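Clirkinik 工作室八月碰头会纪要

时间:2021年8月15日
地点:工作室里间
记录:我(又是我,下次换人啊)

先说一句,这次会开得比上次痛快,大家都带着想法来的,我尽量按讨论的顺序记,漏了的请直接在群里补。

一、上次的事情
玻璃门柜子已经归位,钥匙放在门口的小盘里。Pacheco 的那批样品退回去了,运费300元由对方承担,单据我收着。墙面补漆还没动,大家说天太潮,往后放。

二、折叠桌要不要换
这一条吵得最久。有人嫌白色折叠桌轻,写字会晃,想换 Clamen 那款实木的,报价600元。我个人是舍不得这张桌子的,办活动的时候一收就走,太方便了!后来有人提议先买一套防滑脚垫试试,大家都同意。结论:桌子先留着,月底再看晃不晃。另外定了一条规矩,桌面用完要清,散会的时候谁的东西谁拿走。

三、地上的线和路由器
两台路由器现在都直接放在瓷砖地上,线也绕在一起,拖地的时候特别碍事。我每次拖到那里都要蹲下来一根一根拎,腰都酸了。

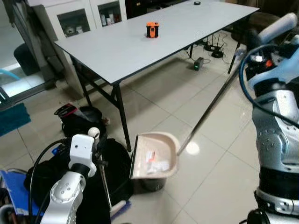
图1 折叠桌及桌下的路由器、线缆现状

讨论下来有两个办法,一个是在桌子底下的横梁上挂一个理线篮,把线都收进去;另一个是干脆把路由器挪到柜子顶上。柜顶的办法好看一些,可是要重新走线,还得打孔,房东那边不一定肯。最后选了理线篮,预算不超过20元的那种就行,不用买花哨的。挂之前先给每根线贴上标签,两头都要贴,省得以后拔错(上次拔错的事就不提了……)。路由器先垫高,别再贴着地。

四、包和杂物
地上的黑色包,请各位自己认领。以后包统一放到进门的架子上,桌子前面这一块要空出来走路。蓝色的文件夹之类也一样,别放地上,踩脏了又要心疼。柜子里的瓶瓶罐罐这次先不动,等 Lullemari 的市集结束再一起清,现在清了到时候还得翻出来,白忙。

五、市集准备
Lullemari 给我们的摊位是13号,位置还不错,靠近入口。这张折叠桌要带去,桌布用浅色的。有人问要不要再借一张桌子,我觉得摊位就那么大,摆两张人都站不进去,大家想了想也就算了。价签的字这次写大一点,上回好多客人凑得很近才看清。

六、待办
脚垫和理线篮:我去买,买完报账。
贴标签:下次值日的人做,标签纸在抽屉里。
认领包:看到纪要就来拿。
补漆:天气干了再定。

七、其他
有人想在镜子那边加一盏落地灯,说晚上收拾东西看不清角落。我挺赞成的,不过没来得及细聊,放到下次。饮水的费用还按老办法平摊。

下次开会的时间等市集的日程出来再定,我到时候在群里发。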